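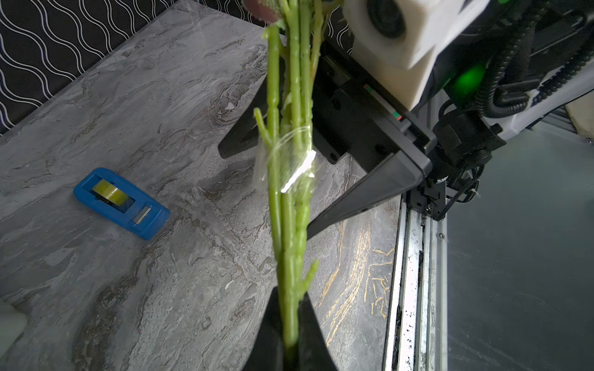

Community Help > Combat Sports > Amateur Competition > Weigh-ins and Withdrawals

Entry fee and ranking points after an opponent misses weight

Posted by Siyabonga Pillay

I coach a small amateur mixed martial arts team in Lulton and would be grateful for guidance from members who are familiar with the Braltari League rules. One of my athletes was matched in the featherweight division for the January card at Stestby. She made weight at the first attempt. Her opponent was over the limit by 3 pounds and did not return to the scale within the hour allowed. We were offered a catchweight bout and declined it on my advice. The athlete was then told that the bout was canceled, that no ranking points would be given, and that the entry fee of 50 dollars would be kept as an administrative cost.

The rule book we were given at registration states that an athlete who makes weight "shall not be disadvantaged" by the failure of an opponent. It does not state whether declining a catchweight bout changes this. I have written twice to the event office and have received only an automatic reply. I would like to know whether the fee can be recovered, whether the points can be claimed, and to whom the request should be addressed. The athlete needs the points to qualify for the regional team, so the second matter is the more important one to us.

Yutong Shi

The two matters are handled separately under the Braltari rules, and I would advise you to raise them in separate letters.

The fee is a matter for the promoter. Entry fees are held by the promoter until the card is complete, and they are to be returned in full to any athlete who made weight, passed the medical check and was not given a bout. Declining a catchweight offer does not remove this right. A catchweight bout is a new match, and both corners must agree to it in writing. Your athlete was free to refuse. Please check that she did not sign the bout change form at the scale. At some events this form is handed out together with the medical card, and athletes sign both without reading them.

The points are a matter for the ranking officer of the league. A written claim must reach that officer within 14 days of the event. If the claim is late, it may still be heard where the coach can show that an earlier message was sent to the event office and was not answered. Keep your automatic replies, as they carry a date and are accepted as proof of sending.

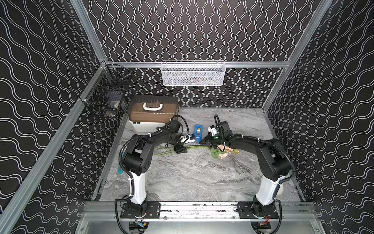
Wall panels, rails and mesh baskets.

With your claim, you should enclose a copy of the weigh-in sheet signed by the official, the bout list as first published, and a short statement from the athlete. The statement need not exceed one page. It should give the time at which she stepped on the scale, the weight recorded, and the name of the person who made the catchweight offer. Opinions on the conduct of the other team should be left out.

You should be aware that a claim for points does not result in a recorded win. The athlete receives the points for attendance, and her bout record remains unchanged. For regional selection the attendance points are counted in the same table as the others, so the claim is worth making.

Donnie Cruickshank

Same thing happened to one of our lightweights. We never saw the fee again. In my opinion you should have taken the catchweight, 3 pounds is very little at amateur level and she would have had a bout for her record. The office does answer the telephone, but only in the mornings.

Séverine Moulin

I must correct one point for the benefit of other readers. An athlete is not expected to accept a heavier opponent, and coaches should not feel pressed to agree at the scale. I served as a weigh-in official under the previous rules for several seasons, and the offer was always to be made to the coach in private - never in front of the other team.

I agree with the reply from Yutong Shi on the division between fee and points. I would add that the promoter has 36 days to return the fee, counted from the day your letter is received. Send it by registered mail. If the period passes without payment, the league office may hold back the promoter's license for the next card, and in my experience a polite reminder of this rule is sufficient.

Comments (3)

Ehsan Ebrahimi: Does the same procedure apply to the junior divisions? Our rule book has a separate chapter for juniors and it does not mention fees.

Yutong Shi: Juniors follow the same procedure, but the letter must be signed by a parent or guardian as well as the coach.

Siyabonga Pillay, 13 May 2021: Thank you to all who replied. The fee has been returned. The attendance points were granted after the ranking officer reviewed our earlier messages, and the athlete is now training with Coach Morin for the regional selection.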